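What's a midsummer fair?

Every June the town of Lemamis has one. Music, games, a big shared lunch. Starts at 2, ends when the band gets tired!

Why June? Longest days of the year. Lots of light, so people stay out late. Farmers used to stop work for a day and eat together – that part stuck.

Who comes? Last time, 713 people. The hall only holds 336, so most ate outside on the grass.

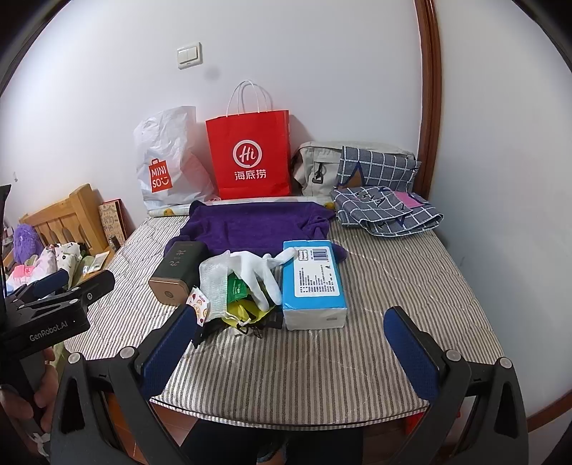
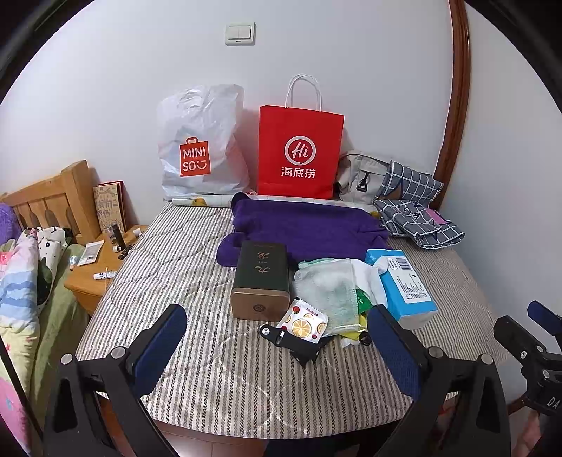
Bags by the wall, on a stripy quilted cover.

What do you eat? Soup, flat bread, berry cake. Eyvindur Egilsson makes the soup. Almost 30 pots of it. Bring your own spoon.

Is there dancing? Yes. Ring dances first, easy ones. Hold hands, walk left, walk right, clap. If you get lost just keep walking, teh music will catch you up.

Then the lantern walk, down to Trolamier Bridge and back. Hala Hamdy leads it. Little kids go at the front – no running on the bridge.

New word: procession. Means lots of people walking together for a speical day.

Try it: make a paper lantern. Fold, snip, tape on a handle.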